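Gripper trials at Mukstead: frequently asked questions

Last updated Apr 30, 2022

These are the questions we get most often from people who want to bring a gripper to the Mukstead hall, borrow one of ours, or make sense of the comparison tables. Kekeli Addo keeps the page up to date.

What are you comparing?

Hand-held grippers, mainly. A person holds one in each hand and does an ordinary household job with it, and the gripper's own camera records what happens. We want to know which finger shapes, pads and camera positions give recordings that an arm can be trained on later. We also try the same fingers on an arm, but that is a separate set of sessions with its own table.

Which grippers are in the current round?

The Grillell pair and the Jõgi pair. The Jiltberg pair was in the February round and dropped out while its finger mounts were being redesigned. Its old results are still in the archive and should not be set against the new ones, as the task list has changed.

Can I bring my own?

Yes, if it can be held and worked by one person without a mains lead. It also needs a place to fix a marker cube. Send us the drawing of the mounting face beforehand and we will tell you whether our cubes fit.

What tasks do you use?

There are 7 in the full list. The ones people ask about are the fridge tasks: opening the door, putting a bottle in, taking it out and closing the door again. Other tasks use the desk, cloths, small boxes and a drawer unit.

Why a mini fridge?

It is light enough to slide if you pull it badly, and the door needs a different sort of grip from the bottle. A gripper that does well on one can be poor at the other. Full-size fridges hid this in our early trials. The wire shelf also gets in the way of wide fingers, and that is useful to know before anyone bolts them to an arm.

What sort of bottle should I practise with?

An ordinary cola bottle with the label left on. Shiny labels and dark liquid are hard on cameras, and we would like to see the trouble early.
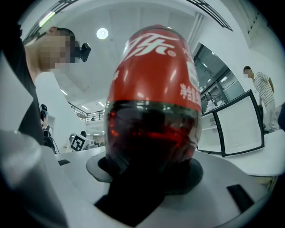
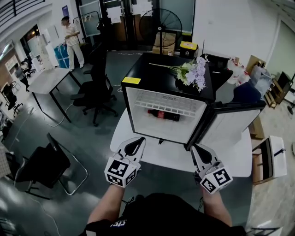
Do I have to lay the bottle down in the fridge?

You can choose. Standing and lying placements are scored separately. If you change your mind partway through, finish the attempt and tell the person keeping the log, who will mark it under the one you ended with.

Why is the lens so wide?

With a narrower lens we lost sight of the object whenever the wrist turned. The wide lens bends straight lines badly and leaves dark corners, but the fingers and the object stay in view together for most of a task. We correct the bending afterwards where the software needs it. Both grippers in this round are tested with the same lens.

What are the black and white squares for?

They let us work out where each gripper is and which way it is pointing. Please don't put a thumb or a sleeve over them. A marker hidden for a moment is fine. If it stays hidden for most of an attempt, the attempt is thrown out — this is the most common reason for losing one.

How many attempts does each gripper get?

300 per round, shared among several operators. The archive now holds 2,278 attempts, counting all rounds and including failures. We keep the failures.

Who decides whether an attempt counts?

Kęstutis Dambrauskienė and one other reviewer go through the recordings separately. Where the 2 disagree, the attempt is marked as unclear and left out of the main table. You can ask for a list of the unclear ones.

My hands got tired. Does that affect the score?

Probably. The heavier pair shows more dropped bottles late in a session, so we now swap the order between operators. Take a break whenever you want one. Breaks are logged but not scored.

Can I have the raw recordings?

Taking part gets you your own recordings, with the matching gripper positions. Other people's are released with faces blurred, once the round has closed. Bring a drive with plenty of room, as we can't send full sets over the network.

Which gripper is best?

We don't give an overall winner. Grillell is ahead on the door and Jõgi is ahead on picking up bottles, and the gap on the remaining tasks is too small to say much. The softer Jõgi pads wear faster and we have yet to settle how to count that.

How do I book?

Use the form on the Mukstead trials page and say which hand you prefer. First-time operators should allow extra time for calibration and a few practice runs.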